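Home | Women | Men | Size Help | Care Guides | Returns | Contact

How to Measure Your Feet and Choose the Right Shoe Size at Home

Senmont Footwear Customer Guides
Updated Apr 18, 2019

Most shoes returned to Senmont come back because of size. The following procedure allows customers to take reliable measurements at home and to compare them with the size table for each style. The full procedure takes 20 minutes and requires no special equipment.

What you will need

A sheet of plain paper larger than your foot, a pencil, a ruler marked in millimeters, and the socks you intend to wear with the shoes. A soft measuring tape is useful for width. Customers who do not own a tape may use a piece of string and lay it against the ruler afterward.

When to measure

Feet swell slightly during the day, and a measurement taken early in the morning may lead to a shoe that feels tight by evening. Senmont recommends measuring in the late afternoon or after a period of ordinary walking. Do not measure directly after running or other heavy exercise.

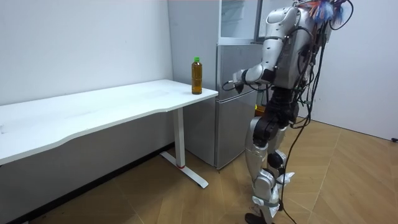

Children's feet should be measured again before every order. Adults should repeat the procedure every 2 years, and also after pregnancy, surgery, or a significant change in weight.

Step 1. Trace the foot

Place the paper on a hard, level floor with one short edge against a wall. Put on the sock and stand with the heel touching the wall and your weight spread evenly over both feet. Hold the pencil upright and draw a line around the foot. A pencil held at an angle will make the outline too large or too small. It is easier to have a second person draw the line while you stand still.

Repeat the tracing with the other foot on a fresh sheet. Mark each sheet left or right.

Step 2. Measure the length

Using the ruler, measure from the edge of the paper that touched the wall to the farthest point of the outline. This may be the big toe or the second toe. Write down the result in millimeters. If the two feet differ, use the longer figure for all further steps.

Step 3. Measure the width

Find the widest part of the foot, normally across the ball. Wrap the tape around the foot at this point while standing. The tape should lie flat against the sock without pressing into it. Record this figure beside the length.

Transfer both figures to a flat surface where the tracings can be laid side by side and checked once more before ordering.
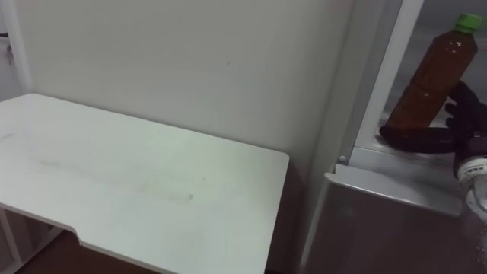

A white desk with a flat top.

Step 4. Read the size table

Each product page carries its own table. Tables are not interchangeable, as the lasts used for different lines vary in shape. Find the row that matches your length, then read across to the width column. Where your length falls between two rows, choose the larger size.

European sizes are printed on the inside of the tongue or on the insole. A customer who wears size 44 in the Plilero canvas sneaker should not assume the same size in the Kocabaş loafer, which has a narrower toe and no laces. The Titura walking shoe is offered in regular and wide fittings, and customers with a high instep are advised to select the wide fitting.

Step 5. Try the shoes on

Wear the shoes indoors on a clean carpet. Fasten the laces or straps fully. There should be a small gap in front of the longest toe, and the heel should not lift when you walk. The sides of the shoe should hold the foot without pinching. Leather will soften with wear, but it will not become longer, and a shoe that is short on the first day should be exchanged.

Exchanges

Unworn shoes may be exchanged within 20 days of delivery. Please keep the original box and tissue, and state the length and width you recorded when completing the exchange form. Shoes with marked or scuffed soles cannot be accepted. Styles bought in the June clearance may be exchanged only for another size of the same style, subject to stock.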